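How to fold clothes on a bed

A bed is the best folding surface in most homes. It is wide, it is a reasonable height, and you can lay a whole garment out flat with room left over for the pile. The method below is the one we use for the weekly wash, and it works for shirts, jackets, trousers and anything else that has to go in a drawer or on a shelf.

What you need

A made bed
The clean, dry washing
A clothes brush or lint roller
A stiff piece of card, A4 size, if you want all your folds to match

Getting the bed ready

Make the bed first. Pull the top blanket tight towards the foot and smooth it outwards with the flat of your hand. A ridge in the blanket will show through as a crease in anything thin, and you will end up folding along the ridge instead of along the seam.

Take the pillows off or push them right up to the top. Put the washing basket on the floor beside you, on the side you reach with your weaker hand. Finished piles go at the far end of the bed.

Fleece blankets shed for the first few washes. If yours is new, put an old sheet over it before you lay dark clothes down, or brush each item as you finish.

Sorting before you fold

Tip everything out and sort by type, then by person. Doing it the other way round means changing the fold every few seconds, and it takes longer. Socks and underwear go back in the basket until the end.

Check each item for damp as you sort. Feel the waistbands, the cuffs, the pocket linings and the underside of any hood. A damp pocket will make a whole drawer smell by the end of the week. Hang anything doubtful over a door and leave it out of this batch.

Close zips and the top button. Leave the rest of the buttons unless the fabric is slippery.

Laying the garment flat

Put the item down in the middle of the bed with the front facing the blanket. Take hold of it at two points, the shoulders for a top or the waistband for trousers, and give it one firm shake before it lands. Then work from the centre outwards with your palms.

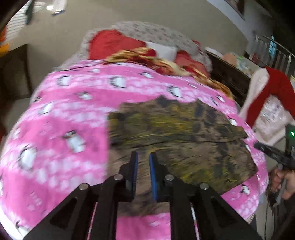
Patterned cloth is harder to fold straight than plain cloth, and the reason is simple enough: you can't see the edges or the creases as easily. Camouflage is the worst for it. With mottled brown, olive and black spread out on a blanket, even a long dark fold line across the middle can pass for part of the print. A bright blanket helps with the outline, and against pink with penguins on it you can at least tell where the garment stops, including any corner that has wandered out to the side. For creases inside the outline, use your fingers. Run a hand slowly from one side to the other and you will feel what you can't pick out by eye.

Once it lies flat, line up one long edge with the side of the bed. This gives you a straight line to measure the other folds against.

Folding a shirt or light jacket

1. With the front facing down, bring one side in towards the centre, so the fold runs from the middle of the shoulder to the hem.

2. Lay the sleeve back on itself so that it points down towards the hem. Short sleeves can stay where they fall.

3. Do the same on the other side. You should have a long rectangle. If one end is wider than the other, open that side out and do it again.

4. Fold the hem up by a third, then fold again to meet the collar.

5. Turn it over and flatten the collar.

If you are using the card, put it just below the collar before step 1 and fold the sides in over it. Slide it out before step 4. For lighter shirts you can leave it in until the last fold, but thicker cloth grips it and pulls out of shape.

Folding trousers

1. Lay them out and put one leg on top of the other, with the seams together.

2. Push the pointed part of the seat inwards so the edge is straight.

3. Fold the hems up to just under the waistband.

4. Fold again, in half for a shelf or in 3 for a drawer.

Cargo pockets should be emptied and pressed flat with the flap closed. Fold between the pockets where you can. A fold straight through a pocket makes a lump, and the pile will lean.

Stacking

Alternate the direction of the folded edges in each pile so that it stays level. Keep heavy items at the bottom and stop at a height you can carry under your chin. Put each pile away before starting on the next person's clothes, particularly if the bed will be needed that evening.

Pair the socks last, standing up, straight from the basket.

Common problems

The folded shirt is lopsided. The first fold was probably off the centre of the shoulder. Undo everything and start from flat.

The fabric slides about. Turn the blanket over if the other side is rougher, or lay a cotton towel underneath.

Creases have already set. Dampen your palm, smooth the area and leave the garment open for a few minutes before folding. For heavy cotton you will need the iron.

Fluff on the finished pile. Brush the outside faces only, in one direction, and shake out the blanket when you have cleared the bed.

Text by Noelia Bermúdez. Checked by Telmo Lorente. Revised in May.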